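Grunero Round Plate, stainless steel

Code: 204
Range: Irden tableware
Sold by: Susasstead Kitchen and Counter

It is a plate. We have tried several times to write a grander opening for it, and the plate has seen us off each time. It is round, it is made of stainless steel, and food stays on it if you hold it level.

We started stocking the Grunero in May after a long stretch of selling stoneware, which customers love right up to the moment they drop it. The first order was 44 plates, meant to last the summer. They lasted until a scout leader came in on the second Saturday and took the lot, and then asked whether we had any more out the back. We do now.

What it's good for

Packed lunches that have got out of hand. Camping. Toast. Catching the drips under a defrosting chicken. Holding screws while you take the vacuum cleaner apart, and holding the two left over once you've put it back together. Small children, who will find out within a minute that it makes a tremendous noise when hit with a spoon. We can't help you with that.

It also sits quite happily on a plain table as a landing spot for keys, post and whatever the dog has brought in. Amarachi Onyeka, who does our buying, keeps one on her desk for biscuits and says it is the only thing in the office that has never needed a new battery.

Dinner is up to you. A plate has no say in what turns up above it, and the Grunero takes a broad view of what counts as chicken.
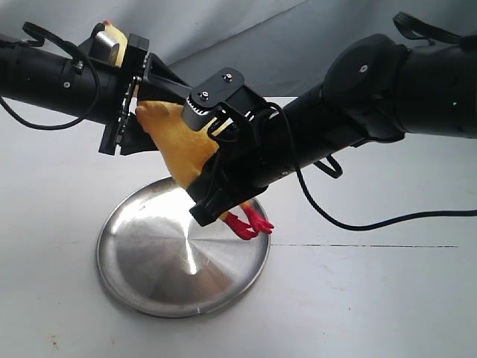
Size and weight

27 cm across, with a shallow raised rim. It fits the bottom rack of an ordinary dishwasher and most kitchen cupboards, though not the narrow one by the cooker that everybody's kitchen seems to have and that fits nothing. One plate weighs 310 g. Plates stack, and a pile of six takes up less shelf than two of the stoneware ones.

Looking after it

Wash it before you first use it. After that, hot water and washing-up liquid will do, or the dishwasher if you have one. Dry it with a cloth if water marks bother you. They bother some people a great deal, and those people may prefer the Dauda plate, which has a brushed finish and hides its sins better.

Wire wool will scratch it. So will knives, a little, over the years. The scratches don't affect the food.

Do not put it in the microwave. We have put this on the label, on the box and on the receipt, and we still get the emails.

You can warm it in a low oven, but the whole plate gets hot, rim included, so use a cloth to carry it and warn whoever is sitting down to it.

Buying more than one

Single plates come in a paper sleeve. Sets of four and six come in a cardboard box with a sheet of tissue between each plate, to stop them rattling in the van. Schools, clubs and cafes can order by the crate, 47 plates to a crate. Yes, 47. The crate was made for a different plate, and that is how many of these go in before the lid stops shutting. Please don't ask us to round it up.

We sold some 2000 plates of one sort and another last year, and the returns were nearly all chips and cracks. So far the Grunero has come back twice. One customer had expected a lid. The other had wanted a bowl, and was very nice about it.

Things people ask

Will it rust? Not in normal use. Leave it in a bucket of salt water over the winter and we make no promises.

Can I cut on it? You can, and it will sound horrible. Use a board.

Is there a matching bowl? There is an Irden bowl on its way. It was on its way last year too.

Does it come in colours? It comes in steel.

Delivery and returns

Orders placed before noon go out the same working day. You can send plates back within 30 days if they are unused, or if you have used them once and are prepared to wash them. Collection from the Susasstead counter is free, and there is usually someone there to carry a crate to your car, provided you have parked on our side of the road.

Page last checked 2024-05-26.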